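Fruit Table FAQ

I get the same questions every time I put fruit out for a crowd, so I finally typed up my answers. Hope they help!

Do you wash the strawberries ahead of time?
No, I wash them right before they go out (washed berries turn mushy so fast in the fridge). A quick rinse in cold water, then onto a towel for a bit.

Do you cut the green tops off?
Never for a casual table. The tops give people something to hold on to, and the berries keep longer with them on.

Which bowl do you use?
A round blue one, every time - red berries on blue just make me happy. For a small group I buy 500 grams and let them pile up however they like.

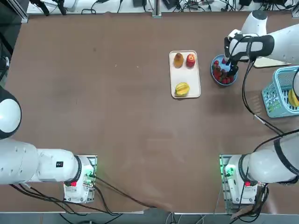
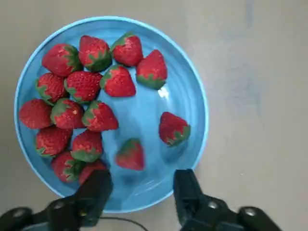
Why not put everything in one big bowl?
Because the heavy fruit squashes the soft fruit! Mangoes and apples do fine on a flat tray, but I want strawberries on their own where nothing can roll onto them.

How do I know when a star fruit is ready?
Look for mostly yellow skin. A little green on the ridges is fine, and so is a bit of brown along the edges. Slice it crosswise and you get the stars - kids go nuts for those.

Can I leave cut fruit out all afternoon?
Please don't. I give it 2 hours, then whatever is left goes in the fridge. Whole mangoes and apples can stay where they are.

What do you do with leftover berries?
Freeze them for smoothies, tops off this time. I still had a bag going in November last year.

Got another question? Write to me, Kagiso Hendricks, through the contact form.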